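Testeo Renews Celebrity Dance Series for Second Run, Adds Live Results Show

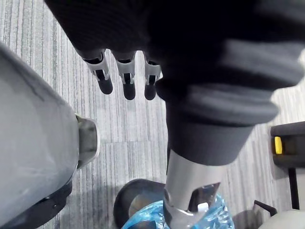
VUVISBRIDGE, 11 Mar 2019 – Testeo, the entertainment streaming service, today confirmed that its celebrity dance competition "Partner Change" will return for a second season in October. The new season will consist of 11 main episodes, each followed by a separate live results show. Production will again be handled by Kemppainen, the independent studio that developed the format.

The first season paired television presenters, retired athletes and recording artists with professional dancers. Couples were reassigned at two fixed points in the competition. This rule will be kept in the second season, with one change: the second reassignment will be decided by viewer vote. In the first season both were decided by draw.

Main episodes will be recorded before a studio audience of 300 at the Andarby complex in Vuvisbridge. The results show will be broadcast live from the same stage, with a running time of 30 minutes. Both programs will be available to Testeo subscribers in all current service areas at no additional charge. Main episodes will remain on the service for the full season. Results shows will be removed when the next main episode is released.

Casting

Celebrity contestants have been signed and will be announced in stages over the summer. No names will be confirmed or denied before the scheduled announcements. Testeo asks media outlets to treat cast lists circulating on social media as unverified.

The professional dancers were selected through open auditions held by Kemppainen. The studio received 3,547 applications, of which 53 were taken forward to a final workshop at Andarby. Applicants were assessed in ballroom, Latin and one style of their own choice. Those who reached the workshop but were not selected have been offered places on the reserve list. Dancers from the first season were eligible to return and were not required to audition again.

Voting

Viewers will be able to vote through the Testeo app and website. Each registered account may cast one vote per couple per episode. Voting opens at the start of the final routine and closes 30 minutes after the end of the main episode. Votes received outside this period will not be counted. Telephone voting, which was offered in the first season, has been discontinued.

Judges' scores and viewer votes will carry equal weight until the semifinal. In the final, the result will be determined by viewer vote alone. Judges will continue to give comments and scores – these will be shown on screen for guidance only.

Social media and fan content

Contestants may post rehearsal clips to their personal accounts under a revised content policy. Clips may not show full routines, costumes or music selections before the relevant episode has been released. Fan accounts may share official clips and still photographs with credit to Testeo. Full episodes and results shows may not be reposted on any platform.

Audience tickets

Tickets for studio recordings at Andarby are free and will be allocated by random draw. Applications open on the Testeo website in the summer, and each applicant may request up to two tickets. The minimum age for attendance is 16. Tickets are not transferable, and photo identification will be checked at the door. Phones must be switched off and stored in the pouches provided for the duration of the recording.

Media accreditation

Requests for accreditation should be submitted in writing to the Testeo press office. Interview time with contestants will be limited and assigned in order of application. Press photographs from the launch event will be released through the online press room on the same day.

About Testeo

Testeo is a subscription streaming service specializing in light entertainment, reality and music programming. Its head office is in Vuvisbridge.

About Kemppainen

Kemppainen is an independent television studio producing entertainment formats for broadcasters and streaming services.

Media contact: Press Office, Testeo, Vuvisbridge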